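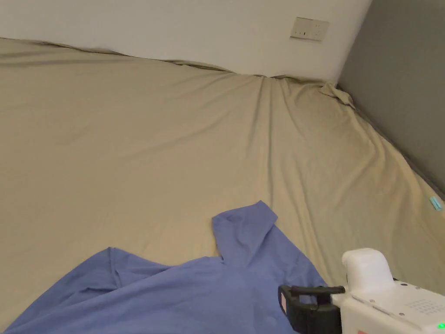 Keeping the Car on the Drive: Do Cheap Key Pouches Block a Keyless Signal?
Project report, Vehicle Security module, Torcombe College

Background

Keyless cars can be stolen without anyone touching the key. One thief stands near the house with a device that picks up the key's signal, another stands by the car with a second device, and the car, being a trusting sort of machine, opens. The usual advice is to keep the key in a lined pouch. We wanted to know whether the pouches sold next to the air fresheners do the job, or whether they are just small purses.

What we tested

We bought nine pouches, three each from Winex, Stusto and Dobos. All of them promise "total protection" on the packet, in very similar lettering. The car was a hatchback belonging to the college, chosen for being the only keyless one we were allowed near.

Each pouch was tried new, then again after a spell of ordinary use in August, which meant pockets, bags and one accidental trip through a tumble dryer. For every trial we put the key in the pouch, closed it, stood beside the driver's door and pulled the handle. We logged 1258 trials. By the end the handle felt like a family member. 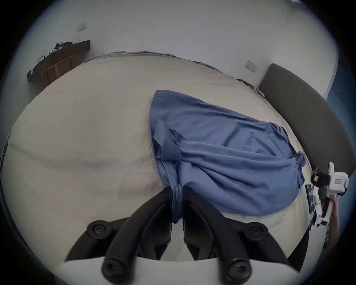
2 min read

Results

When new, all the pouches blocked the signal every time, and we briefly thought the project was finished. After use, 7 still worked and 2 did not. Both failures were from Dobos. In each case the lining had cracked along the fold, where you can't see it unless you turn the pouch inside out and shine a torch at it. The one that went through the dryer was a Stusto and came out fine, if a little shorter.

Problems with the method

Pulling a door handle is not the same as a real relay attack. We asked to borrow proper test equipment and were told, quite reasonably, no. We also had a single car, so another make with a stronger key might give different answers. Three pouches per brand is a small sample, and we'd be cross if Dobos quoted it back at us.

Recommendations

Test your pouch at the car door every month or so. Replace it if the car opens. Keep the spare key in one too, as most people we spoke to had protected the main key and left the other in a bowl by the front door.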